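Reading time: 6 min

Discussion: Dark Finishes and the Small Controls of the Electric Kettle

The part of the study we had looked forward to least gave us the most to talk about. We set out to learn whether people pour more safely from a kettle with a low handle or a high one, and the handle results, reported in the previous section, are solid and a little dull. The color results are anything but! Almost every household that tried a matte black kettle had trouble finding something on it, and what they had trouble finding was rarely what we would have guessed.

Recall that each of the nine households in Vernstead kept three kettles in turn: the Ireck, with a brushed steel body and a black lid; the Navickas, which is matte black all over; and the Rorton, also matte black, but with a thin orange line along the front of the switch. All three hold the same amount of water and have their fill mark for 1000 ml on the inside wall. People used them as they liked and kept a short diary, and we visited once per kettle to watch a fill, a boil and a pour.

The switch on the Navickas is a good piece of engineering. It moves with a clear click and sits under the thumb once the hand is on the handle. Our users praised it warmly in the diaries. They also wrote, often on the very same page, that they had pressed the wrong thing in the morning. The lid release is the same black, has nearly the same shape, and lies a short way above. In daylight the small shadows around each part were enough to tell them apart. With only the light under the cabinets switched on, those shadows went away and the top of the handle read as one dark patch.

We measured the light at the counter during each visit. At 300 lux and above, people went straight to the switch on all three kettles. Below that, the Navickas slowed them down, and they began to search with a fingertip. The Ireck did not slow them down at all, even though its switch is also black, for it sits against steel. What matters seems to be how a part differs from whatever lies right behind it. The color of the part taken by itself told us very little. 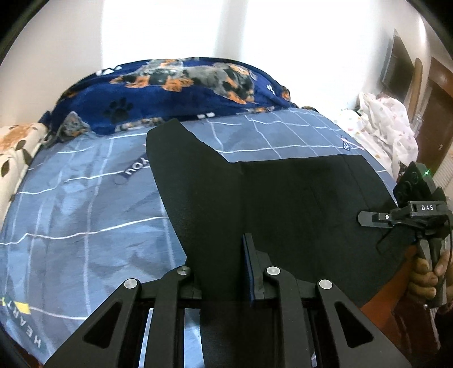

Figure 6. Black parts against a black cloth, with a blue edge on the pad at the center.

Kettle makers have good reasons to like a matte black finish, and we do not want to talk anyone out of it. It hides fingerprints, it sits quietly beside other appliances, and several of our users picked it as the one they would buy. The cost is that the eye is left with very few edges to hold on to. Figure 6 makes the same point away from the kitchen: the fingers are matte black, the cloth spread on the bed is black and matte as well, and the blue edge on the narrow pad is an easy place for the eye to land. The orange line on the Rorton works in much the same way. It is thin enough that two people did not mention it until we asked, and yet they used it. We find this delightful – a strip of color that costs next to nothing, doing its job without being noticed.

The fill mark is a second case, and a harder one. Inside the steel Ireck the mark is stamped into the wall, and it catches the light when the lid is open. Inside the two black kettles it is printed in gray. Looking down through the opening, with a hand on the faucet and the kettle tilted, users had to guess. Most of them guessed high. One diary keeper, who drinks a single cup at a time, wrote that she had "boiled enough for a family and then gone to work." Overfilling is no disaster, but it takes longer and uses more power, and a heavy kettle is the one thing our handle results say people should avoid. The two halves of the study meet here, and we had not planned for that.

There is a fair objection, raised by Maribel Restrepo when she read an early draft. People learn. After a month with any kettle the thumb knows where to go, and the color of the switch may not matter to anyone except guests. We take this seriously. The diaries do show fewer slips toward the end of each loan, and our loans were short. On the other hand, the fill mark did not get easier with practice in any diary we read, and it makes sense that it would not. A hand can learn a switch by feel. It cannot feel a line printed on the inside of a wall.

Her comment also led us to go back through the visit notes for anything about touch, which we had treated as a side issue. It turned out to be a rich seam. Users described the Rorton switch as "bumpy" and the Navickas switch as "soft," although both are molded smooth. Our best explanation is that the orange line sits in a shallow groove, and that the groove is what the thumb meets. If so, the line is helping twice, once by sight and once by feel, and our data cannot separate the two. A version with the groove and no color would settle it, and we would love to see one tested.

Some limits are worth stating plainly. All of the households had the kettle on a light counter, so we can say nothing about black kettles on dark stone. Nobody in the group had a diagnosed vision problem, and we would expect the effects to be stronger for people who do. The June visits were bright ones, and we had to draw the blinds to reach the lower light levels, which made those fills feel more like a test than we wanted. The next section turns to the sound of the boil and returns to the diaries for evidence on when people leave the room.

Sign up for our newsletter to hear when new papers are posted. You can unsubscribe at any time.

Contact | Copyright and reuse | Page last updated 10th March | Back to top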